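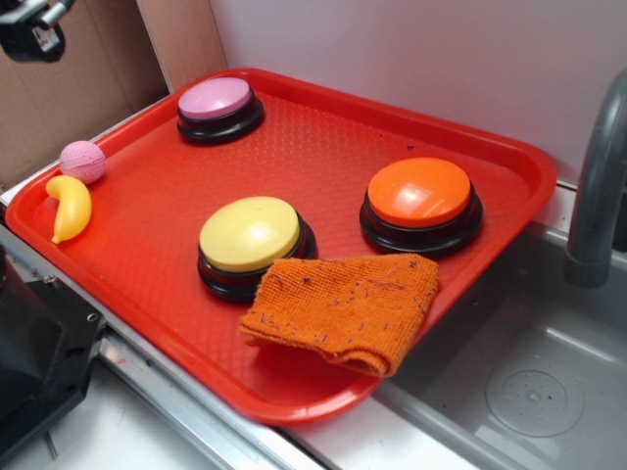 Open day at Stevlow, 28 October 2019

Stevlow opens its activity rooms to visitors twice a year. I signed in at 10 and was given a map and a badge. The second stop was the counter by the sink, where the tray games are kept.
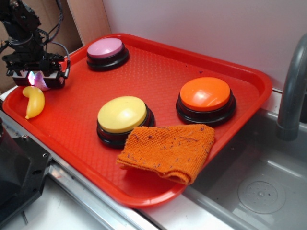 Pink, yellow and orange buzzers on the red tray

The tray has a raised rim and a pebbled surface. An orange cloth, folded over the front edge, had picked up a fair amount of lint. A toy banana and a small pink ball are part of the same set.

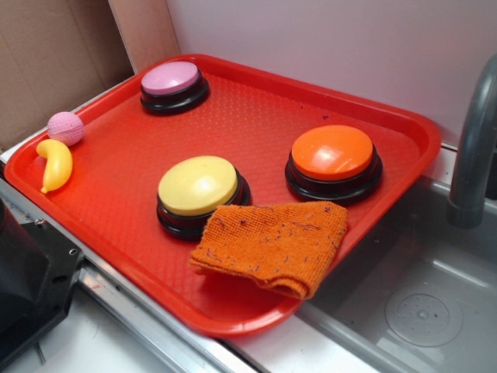
From there I went down the hall to the Fedoruk room, mostly puzzles and picture books. Parking is at the Trirklow lot — 22 spaces, full by noon. The coffee line was long.

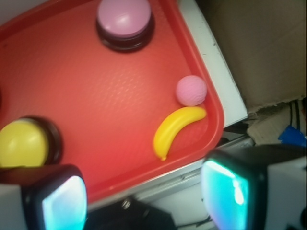
Entry was free, and the handout lists toys suited to ages 2 to 6. The next open day is in August. Take the side door, as the front steps are being repaired.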